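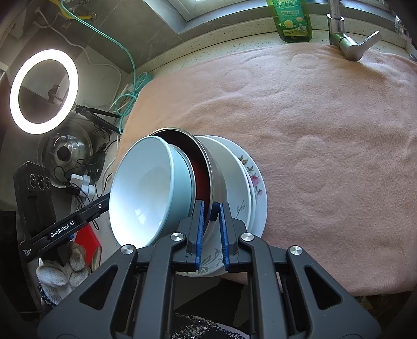
Drying Without a Rack: Our Kitchen Project

Beathag Drummond, Kundimeo house group

I should say at the start that I never expected to grow so fond of tea towels! Our house in Drenley was built in 1905 and the kitchen has hardly any room beside the tap, so for my project I looked at how we might dry the dishes on a thick pink towel (fleece, very soft, with faint circles pressed into it) and do without a rack.

Standing things on edge was my favourite way. A pale blue bowl, a steel pot with a red inside and a couple of patterned plates will stand together quite happily, though I kept wanting to put the flowery plate at the back, where it shows off its pink blossoms.

I tried this over 12 evenings in November, and the towel needed changing after every 2. Bowls were slowest, and I would like to try them upside down next.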